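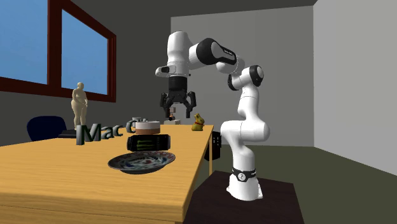

Brirnex adds simulated rooms to its arm training

Brirnex has begun gathering grasping examples in simulated rooms as well as on the bench, the company said in June. The work is led by Laimutė Adomaitis, whose team of five builds the rooms and steers the arm through each attempt.

Every room has a table, an arm with a two-finger gripper and a mixed set of objects. A patterned plate may share the table with a drink can on its side, a statuette and a small golden rabbit. Wall colours, furniture and the choice of objects change from one room to the next, and 80 rooms are ready so far.

An operator guides the arm by hand controller, and the software stores the joint positions and the gripper opening along with the rendered views. Attempts that end in a dropped object are kept and marked as such.

"We want odd shapes next to plain ones," Adomaitis said. "A learner that has only met boxes will treat everything as a box."

The examples go to Sterkis, a grasping model that Brirnex is developing with the software firm Breathnach. Two versions have been trained up to now – both on bench recordings alone. The third will use the simulated examples too, and is to be tried on a real arm at the company's Skaston site.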